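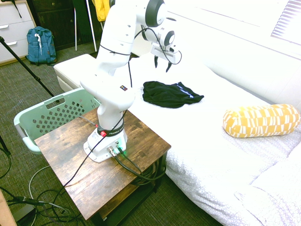 A Franka arm on a side table beside a bed, with a black cloth on the covers to the right of the arm.

Paying for the arm and everything around it

When the Gremau housing association first set aside money for a robotics trial in its supported flats, the budget paper ran to a single page and contained a single large figure. The figure was the price of a robot arm. Below it, in smaller type, was an allowance for "sundries", set at a level that would have covered a few extension leads and a box of gloves.

The paper was withdrawn before it reached the board. Its replacement ran to 39 pages, and the arm took up two of them.

The change reflects a lesson that many organisations outside manufacturing are now learning for themselves. A factory that buys a robot arm generally has a floor designed to hold it, a power supply designed to feed it and staff who have worked with machinery before. A care provider, a hotel group or a landlord has none of these. It has furnished rooms, and in those rooms it wishes to know whether a machine can pick up clothing, straighten a cover or move a pillow from one end of a bed to the other. The cost of finding out is spread across many small items, most of which do not appear in a supplier's quotation.

Hazem Filali, who prepared the second Gremau paper, describes the first as an honest mistake. "We had asked for a price for a robot, and we were given a price for a robot," he says. "We had not asked what it would cost to have one working in a bedroom for four months. Those are different questions, and the second one is ours to answer."

Furniture as equipment

The mounting is the item most often left out. An industrial arm is normally fixed to a steel plate or a heavy pedestal. In a bedroom there may be no space for a pedestal, and its height may be wrong for the bed. Project teams therefore turn to ordinary tables, which are cheap, easily replaced and close to the height at which a person would work.

They are also made for lamps and books. A moving arm places its load to one side and then to the other, and a table that stands firmly under a still weight may shift under a changing one. The Gremau paper requires that any table used as a base be assessed by a competent person with the arm at full stretch, and that the assessment be repeated whenever the table is moved. The time for this work is entered as a cost in its own right. So is a spare table, on the grounds that a top which has been drilled for one position is seldom suitable for another.

Flooring presents a similar difficulty. Most of the association's bedrooms are carpeted, and a table on carpet settles over time. The paper allows for hard boards to be laid beneath the legs where movement is found, and for the position of the base to be measured again at the start of each working session. Filali regards the second provision as the more valuable of the two, although it costs nothing beyond the minutes it takes.

Cables and power

Cabling was the largest correction between the two papers. An arm needs a supply and a connection to its controller. The gripper may need a line of its own, carried along the outside of the arm with enough slack to let the joints turn. Computers, sensors and stands add more. In a workshop these would run in trays. In a bedroom they lie on the carpet and hang from the table, and every one of them is something that can be caught by a foot.

The association obtained three quotations for cable management. Dvorak, an installer of office fittings, proposed floor covers and clips that could be removed without marking the room. A second firm proposed permanent trunking, which was rejected because the flats must be returned to ordinary letting. The third declined to price the work without a visit, and was thanked for its caution. The Dvorak proposal was accepted, with an added sum for lengths of cable to be replaced during the trial.

Power was simpler than had been feared. The sockets in the flats were adequate for the load, but they were in the wrong places, commonly behind the wardrobe or the head of the bed. The paper provides for an electrician to attend before each installation and prohibits the joining of one extension lead to another.

The cost of the room

A bedroom used for a trial cannot be let. The first paper overlooked this entirely, as the flats chosen were already vacant and were assumed to be free of charge. The finance department took a different view. Four months of lost rent on each room has now been entered at the full rate, together with council tax, heating and a sum for redecoration.

There was some discussion of whether the rooms should be cleared. A bare room is safer and easier to plan for, but it teaches the buyer little. Residents keep laundry baskets by the bed, bags on the floor and clothes on the backs of doors, and any machine intended for their homes will have to work among such things. The association decided that its trial rooms should be furnished and kept in a lived-in state, with a marked area around the base kept clear for the operator. Bedding, clothing and cushions are treated as consumables. Fabrics stretch and snag with repeated handling, and a worn shirt does not fold or fall in the way a new one does, so the paper requires a mixture of both.

Staff time

The largest single heading in the revised budget is wages. Someone must set out the items before each attempt, watch the arm while it moves, remain within reach of the stop control and record the result. The supplier's literature did not dwell on this. At Gremau the work has been planned for 2 members of staff at a time, with neither permitted to run the arm alone, and sessions end at four in the afternoon so that the room can be made safe before the building grows busy.

Training is charged separately. The association considered a course offered by Sillulel, a regional training provider, and concluded that it was sound but directed at factory workers. It has asked for a shorter version dealing with domestic rooms, to be delivered on site in February. Should that prove impossible, the original course will be bought and supplemented by the association's own instruction on moving and handling.

To buy or to hire

The question of ownership has been left until last, which Filali considers the proper order. The Drovunitz care group, with which the association shares some purchasing, favours hire. Its reasoning is that a trial may end early, and that an arm owned outright must be stored, insured and serviced whether or not it is in use. Gremau's finance department has calculated that hire becomes the dearer choice if the trial is extended more than once. Both positions are set out in the paper, and the board has been asked to decide between them in the knowledge that the sums under every other heading will be much the same in either case.

The board is also asked to approve a condition for stopping. If the arm cannot be operated in the first room within the agreed cost for mounting, cabling and staff, no second room will be fitted out, and the remaining money will return to the repairs budget.

Filali has been approached by other landlords for copies of the paper, and has agreed to release it once the board has voted. He advises those who cannot wait to begin with a tape measure and a vacant bedroom, and to write down everything that would have to be moved, fixed, covered or paid for before the arm is delivered. The association's own list was made in this way over the course of one morning. The entry for spare fixings has since been increased.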